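Vornville Evening Walks - progress report to the Dlamini Fund
Period covered: opening season to the end of March
Prepared by Nomvula Joubert, program manager

Where we are

The grant paid for a new guided evening walk through the old market district, with live music at the stops and a short comedy piece at the end. We opened on time. By the end of March, 1,191 people had bought tickets. Our target for the period was lower than that, but it was set before we knew we could run a second departure, so the two figures should not be compared too closely.

Walks leave at 6 p.m. from the steps of the old post office. The second departure, at 8 p.m., was added after the first month. It sells well when the weather is good and poorly when it is not. We have canceled it twice for rain and refunded everyone who asked.

The route

The route has five stops, down from the six in our application. We dropped the canal stop after the rehearsal walks. The path there is narrow, and a group of any size blocked it for other people. Sibusiso Mtshali rewrote the section so the canal story is now told from the bridge. The walk takes a little less time as a result, and guides have stopped running over.

The stop at the Musberg arcade is the one most often mentioned on feedback cards. The arcade owners have agreed to leave the lights on late for us through the summer. We have this in writing.

Performers and guides

Tumelo Sithole leads most of the early walks and Zodwa Buthelezi the late ones. Two new guides have been trained and have each shadowed a full walk. Ruan Motaung continues as musical lead. His accordion needed repairs in the second month, and he played guitar on those walks.

All performers are paid per walk at the rate in the budget. The late departure has pushed the total for fees above plan. Ticket income from those walks has covered the difference so far, but a wet spring would change that.

Sound

This has been our main problem. The Clamex speakers we bought are loud enough at the arcade and in the square, but they do not carry on the bridge when there is traffic. We tried moving the group closer to the wall - this helped the people in front and did little for the rest. We would like to move $200 from the printing line to rent a second portable speaker for a trial. If it works, we will come back to you with a proper cost.

Access

The full route is step-free except for the post office steps, and guests who prefer to can wait at street level beside them. Large-print song sheets were ready for opening night. We have not yet run a walk with a sign language interpreter, which was promised in the application. One is booked for a date in May.

Money

Spending is within the grant overall. Performer fees are over, printing is under, and the insurance line came in as quoted. The signed accounts will follow separately.

Next period

We will run the speaker trial, hold the interpreted walk and ask two local schools whether they would take an afternoon version. We also need a decision from you on the printing line before the end of the month.

Props and song sheets are now kept in the shared store behind the arcade, and each guide signs them out before a walk. Small items go in plastic baskets with round holes in the sides and a handle slot near the top, and the sheets are kept in flat folders. Zodwa checks the shelf after the late departure and sends me a list of anything that needs replacing.
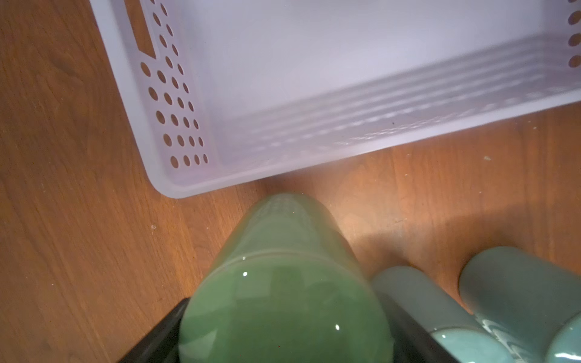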